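On December 19, 2023, Yutong Shen wrote:
> Does anyone still box their shoes up for summer? Our hall
> rack is overflowing.

Hi Yutong,

We do! I gave up on the rack last year -- 9 people through our front door at Christmas and you couldn't find a matching pair of anything.

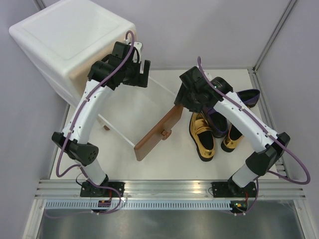 Shoes go in plastic at our place now, cardboard just gets soggy in the garage. I pair them up first and stuff the toes with newspaper. A big white box like that one is my favourite sort, and it's easy to wipe out too. Boots I do separately -- they hog the room.

Cheers,
Bester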